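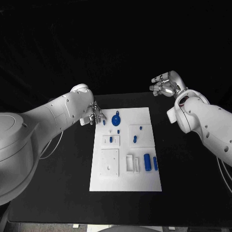
Como se organiza um conjunto de peças pequenas para que a montagem não pare a meio? Dando a cada peça um lugar fixo numa base e deixando à volta espaço livre para pousar as mãos e as ferramentas.

Relatório de projeto — Organização de um posto de montagem
Grupo: Elin Gough, Washington Furtado, Wagner Sampaio
Orientação: Sebastião Xavier

1. Ponto de partida

No primeiro semestre usámos o kit Vorkosell tal como vem na caixa, com as peças misturadas em dois sacos. Perdíamos tempo à procura dos pinos e voltávamos várias vezes ao mesmo saco. O objetivo deste trabalho foi definir uma disposição de base e medir o efeito no tempo de montagem.

2. Material

Escolhemos um tampo preto mate, sem reflexos, e uma placa branca retangular como base. As peças são brancas e azuis. O azul lê-se bem sobre a placa; as peças brancas distinguem-se pior, sobretudo ao fim da tarde, quando a luz da sala é só a do teto. O Wagner propôs pintar a placa de cinzento, mas não houve tempo para isso.

3. Disposição

A placa fica com o lado comprido a afastar-se de quem monta, um pouco à esquerda do centro do tampo. As peças seguem uma grelha pouco rígida. A peça redonda azul, com o botão saliente em cima, fica perto do topo da placa, e à esquerda dela um pino azul pequeno. Numa versão anterior a peça redonda estava junto à borda da frente e batíamos nela com o pulso ao alcançar as outras.

O resto do tampo não leva material. Tentámos guardar ali a folha de instruções — acabou sempre por cima das peças — e passámos a colá-la na parede.

4. Medições

Cada elemento do grupo fez a montagem completa com os sacos e depois com a placa. Com os sacos, a média foi de 242 segundos. Com a placa, desceu para quase 200. A diferença maior foi a da Elin, que nunca tinha montado o kit. O cronómetro era o do telemóvel do Washington, parado à mão, o que introduz algum erro.

5. Problemas encontrados

Os pinos tombam quando a placa é arrastada. Levantá-la com as duas mãos resolve em parte. Falta também uma marca no tampo para repor a placa no mesmo sítio depois de arrumar a sala.

6. Trabalho seguinte

Desenhar o contorno de cada peça na placa e repetir as medições em agosto, com pessoas de fora do grupo. O Aksel Hallgrímsson, da turma do lado, já se ofereceu.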